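The Ferry to Rulwood

I should say up front that I only went to Rulwood because I'd read you could get a room there for the price of a sandwich in the city, and I was between jobs and had started talking to my toaster. So I booked nine nights, packed one bag badly, and got on the afternoon boat from Prancombe with a window seat and a headache.

The woman next to me had her shoes off before we left the dock. She was sixty or so, with a straw hat squashed under one arm, and she offered me half a peach without asking my name first. I took it! I'd been traveling for eleven hours at that point and would have taken half a peach from a burglar.

"First time?" she said.

I said yes, and she nodded as if I'd told her I was having surgery.

Her name was Zuzana Hájek and she had been coming to the island every fall since her husband left her (for a dentist, she said, his own dentist). She stayed at the Sada, same as me. Everybody stayed at the Sada, because the only other hotel was the Mikuš and the Mikuš had been closed for repairs as long as anyone could remember. You could still see the scaffolding from the water. There was a goat on it when we came in.

I'd pictured a sleepy place. What I got was a harbor crammed with people who had all, apparently, read the same article I had. Two hundred beds on the whole island, and a line at the hotel desk that went out the door and past the bakery. Bergþóra Kvaran, who ran the Sada, was sitting on the counter with her ledger open on her knees, calling out names like a teacher on a field trip.

"You're not here," she told me.

"I'm right here," I said.

"In the book. You're not in the book."

I showed her my confirmation. She looked at it for a while, then turned it over and looked at the back, where I'd written down a phone number for my landlord and a reminder to buy socks.

"This is for next September," she said.

Well, it was. I read it four times, standing there with my bag strap cutting into my shoulder, and it was for next September every time. The boat I'd come on was already halfway back to Prancombe, and the one after that wasn't until morning.

Zuzana said I could have her couch. I said I couldn't possibly. She said the couch was terrible and I'd be doing her no favors by being polite about it, and that was how I ended up on the second floor in a room that smelled of oranges and floor wax, with my feet hanging over the armrest, listening to a stranger snore on the other side of a curtain.

I didn't sleep much. Around dawn I gave up and went down to the kitchen, where the back door was open and somebody already had the radio going.

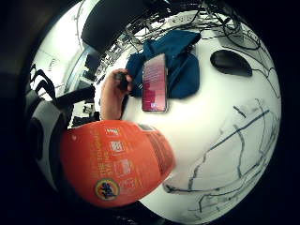
A phone within easy reach on the tabletop.

Vasco Carrilho was the cook, and also the man who drove the luggage cart, and on certain evenings the barber. He didn't ask what I was doing in his kitchen. He handed me a knife and pointed at a crate of onions, and I chopped onions for an hour while he told me about the winter the ferry didn't come for eight weeks and they'd all gotten so sick of sardines that a man proposed marriage to a widow over a canned ham.

"Did she say yes?"

"She said yes to the ham."

By breakfast I smelled like a soup and my eyes were swollen half shut. Bergþóra came in with her ledger, looked at me, looked at the onions, and said something to Vasco in a language I didn't know. He shrugged. She said it again, louder. He shrugged bigger.

"You can carry plates?" she asked me.

I'd carried plates for three years in college, so I said yes, and I did not mention that I'd been fired from it.

"There's a room over the boathouse," she said. "It has a bed. The roof is mostly fine."

So that was my vacation. I carried plates at breakfast and dinner, and in between I lay on the rocks behind the harbor and read a swollen paperback somebody had left in the boathouse, a mystery with the last chapter torn out. I dropped a whole tray of eggs on a man from a sailing club. I got sunburned in the shape of an apron. Zuzana came to my tables every night and sent back the wine every night, loudly, just to give me a reason to go stand in the cool cellar for a minute.

On the ninth morning I packed my bag (still badly) and walked down to the dock. The goat was on the Mikuš again, a level higher than before. Vasco had brought the cart down to meet the new arrivals, and Zuzana had come along in her hat to see me off, or maybe to look over the new people. She'd brought me a peach, a whole one this time.

The boat tied up. People poured off it, pink and rumpled, all asking where the hotel was. One of them, a boy of maybe twenty with a guitar case, stopped in front of me and held out a sheet of paper.

"Is this the right island?" he said.

I took it and read the date. Then I turned around and yelled to Vasco to ask how he was doing for onions.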